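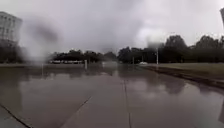 The square on a wet day, trees on the far side

Home > Outdoor and Yard > Paving and Drainage

Water stays on our paved square after rain, what can residents do?
Posted by perkex_resident in Paving and Drainage
3 replies

Hello to all. I live beside a big paved square in Wirnevard, and I hope someone here understands paving better than I do. When it rains, the water does not go away. It makes one wide puddle, not deep, and it stays there a long time. Last time I looked at it 24 hours after the rain had stopped, and there was still water in the low part.

The square was paved again in May by a company with the name Manninen. Before this we had small puddles, but they were in different places and you could walk between them. Now I must go around the whole thing to reach the bus, or I arrive with wet shoes. My mother uses a walking frame and she does not like to cross it at all.
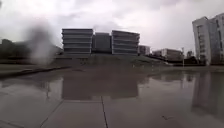 I wrote to the building management and they answered that a flat square will always hold "a little water" and that this is normal. I am not sure I should believe it. Is there a rule for how much slope a square must have? And can I measure it by myself, without expensive tools? I also worry about winter, when the puddle will freeze.

Thank you in advance, and excuse my English please.

tromton_paver
No such thing as a properly flat square. It should look flat to your eye but it needs a fall toward the drains. Many people in the trade use 1 in 80 or so for slabs and blocks, but your local rule may be different, so ask the city for the drawing.

You can measure it with a straight board and a spirit level. Put the board on the ground in the direction of the drain, lift the low end until the bubble is in the middle, and measure the gap under that end. If your board is 300 cm long, a gap of nearly 4 cm is good. If you find 1 cm or nothing, the fall is too small. Do it in several places, and not only where the puddle is.

Before you blame the slope, find the drains. New paving jobs often leave sand and joint dust in the gullies, and in fall you get leaves on top of that. A blocked gully makes the same kind of puddle. Do not open the grate yourself, ask management to have it cleaned and then look again after the next rain.

wetboots24
we have the same thing here, they never fixed it. buy boots

old_gutter
I agree with the first reply about the drains, but I want to add something about the letter to management. Go out when the rain stops and mark the edge of the water with chalk. Go back 4 hours later and mark it again. Write the times on a simple plan of the square, and keep this for two or three rains. For us this helped more than all our complaints, for the reason that the company could not say it was only one bad storm.

Also ask if the paving is still under guarantee. If the work was finished in May, probably it is, but read the contract and see who has to make the claim. In our case it was the owner of the land and not the residents, so we lost much time writing to the wrong office.

About ice, I would mention your mother and the walking frame in the first lines of the letter. Ask for a safe path to the bus stop before the cold months, even if the big repair must wait until spring.

perkex_resident
Thank you, this is very useful. I will borrow a long board from my neighbor and measure on Saturday if it is dry enough. I did not know about the guarantee, so I will ask for the contract also.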